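Wrist camera view in simulation does not match the cell after gripper change
Simulation and Setup > Grippers and cameras

kulap_r
Hello all. In September we changed the gripper on our Karnness cell, and I must now set up the simulated cell again. The wrist camera is fisheye, rendered at 256 x 256. Since the change, the gripper body takes too much of the lower part of the view. Which value should I correct first, the camera mount offset or the lens model?

Prokopenko
Lens model. A wrong distortion value makes everything near the rim look too big.

candero2
I don't agree. If the lens was fine before and only the gripper is new, leave the lens alone. Check the mount offset, then the tool length.

Prokopenko
He did not say that it was fine before.

kulap_r
She :) And yes, it was fine, I compared it with the old calibration sheet. The tool length in the file is 261 mm, I measured it 2 times on the real arm and it is the same. So I think candero2 is right about the offset. I made a new render this morning with the round table under the gripper. 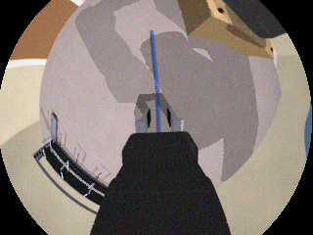 I also raised the samples per pixel to 3,000 for one test, but it became very slow and told me nothing about the offset, so I went back to the old setting. My question is now only this: do you measure the offset from the flange or from the gripper base plate?

candero2
Flange, always. The base plate changes with every gripper.

Chanida Kaewsai
We use the base plate at Kekness and it works well - but you must write it in the file header, or the next person will add the plate thickness again.

kulap_r
Thank you both. Our header says nothing, so I will start there and measure from the flange.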